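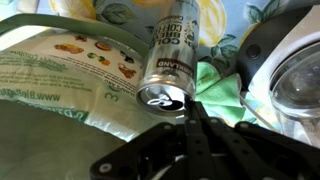 N.º 172 – Página 3

Tadness prueba la recogida separada de latas y restos de comida

El centro de trabajo compartido Tadness ha puesto en marcha un sistema de separación de residuos en sus cocinas y zonas de descanso. El cambio afecta sobre todo a dos tipos de desecho que hasta ahora acababan en el mismo cubo: los envases de bebida y los restos orgánicos.

Las latas de café frío, como la de Kirkland con el rótulo "COLD BREW COFFEE", van ahora al contenedor de metal. Deben depositarse vacías y sin aplastar, con la anilla puesta. Los posos de café, las mondas y las sobras de comida se recogen aparte, en bolsas compostables. En las cocinas se emplea la marca BioBag, cuyo envase blanco lleva el texto en verde y una fila de pequeñas imágenes de alimentos.

El servicio lo presta la empresa Ikholm, que retira los orgánicos los martes y los viernes antes de las nueve. El metal se recoge una vez por semana. Los cubos antiguos de la planta baja se han retirado y los nuevos están junto a los fregaderos, excepto en la cocina del segundo piso, donde la obra de las tuberías obliga a tenerlos en el pasillo hasta nuevo aviso.

Según los datos facilitados por el centro, en marzo se generaron en el edificio 2182 kilos de residuos sin clasificar, de los que casi 323 eran envases de bebida. Tadness no ha fijado un objetivo de reducción para este año. La dirección prefiere esperar a tener los pesajes de un trimestre completo antes de publicar una cifra.

Las normas están colgadas en cada cocina. Las bolsas de plástico corriente no se admiten en el cubo de orgánicos, aunque contengan solo comida, y tampoco las cápsulas de café. Las servilletas de papel usadas sí pueden echarse. Los vasos de cartón con recubrimiento van al resto – también los de la máquina de la entrada, que seguirá funcionando como hasta ahora. Las bolsas de orgánicos se cierran con un nudo y no deben llenarse más allá de las tres cuartas partes.

El edificio vecino, Tully, que comparte con Tadness el patio de carga, se sumará al sistema cuando termine su contrato de limpieza. Allí se instalarán los mismos cubos, con un punto adicional para vidrio. Los dos edificios utilizarán una sola báscula, situada junto a la puerta del patio.

Los inquilinos que necesiten bolsas compostables pueden pedirlas en recepción. Se han encargado 100 paquetes para los próximos meses. Las empresas con cocina propia, entre ellas Dultico, tendrán que comprar sus cubos, aunque podrán usar el mismo servicio de recogida sin coste añadido. Para darse de alta basta con rellenar el formulario disponible en recepción e indicar la planta y el número de puestos de trabajo.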